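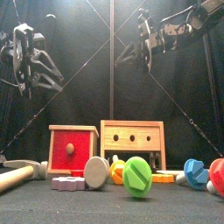 Fig. 4. Both grippers above the felt, with the bench, the red-fronted box and the bolts.

Home | Guides | Set-up | Chores | Spares

Taline Two-Arm Set-up Guide
Section 4: The tidy-up trial
By Jihad Khalaf, November
222 shares | 90 comments

Can a machine tidy a playroom yet? Partly, and the part it can do is a joy to watch! Picking up a chunky bolt is well within reach these days. Threading a nut, or clearing a floor it has never met before, is still hard going, so we start with toys on a table and work up.

1. Lay the felt flat and smooth out any creases.
2. Stand the bench and the box towards the back, side by side.
3. Scatter the bolts, the nut and the hammer in front. Don't line them up (real mess is never in rows, and the arms need the practice).
4. Press HOME on the Cleria control box and wait for both arms to stop.
5. Choose TIDY, then LEFT ARM ONLY. Run it until you're happy with the grip.
6. Clear the table, scatter the toys again and choose BOTH ARMS.

Caution: Keep hands and sleeves off the felt whenever the green lamp on the control box is lit. Press STOP before you reach in, even for a toy that is rolling away.

Note: A bolt standing on its edge and a bolt lying on its side need different grips. Try plenty of each. Our own arms had 2,000 practice goes before we let them near the nut, and flat pieces are still where I see the most fumbles.

7. After each run, write down what was picked up, what was dropped and what was never tried. Dropped pieces count as dropped even if the arm gets them second time round.
8. If the fingers close beside a toy, repeat the Cedon alignment in Section 3 before changing anything else.

Once bolts are going well, move on to spoons and rolled socks in Section 5. Socks are tremendous fun!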